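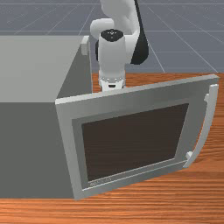

Gripper comparison in simulation - FAQ

Which grippers are covered?
Two parallel-finger models, the Lesomska and the Drumik. Both run on the same arm with the same controller gains.

What is the door task?
The arm has to move an appliance door by its handle to a target angle of 55 degrees. Each gripper gets 400 episodes.

Can I change the controller?
Yes. Joint position and Cartesian impedance are both supported. Set the mode before loading the gripper file - switching later resets the fingertip friction values.

Why does my run stop at step 264?
The contact solver has timed out. Halve the time step and rerun.

Are results comparable with the hardware bench?
Only for ranking. Simulated grip forces read about 10 per cent high.

Who maintains the task files?
Karim Masri.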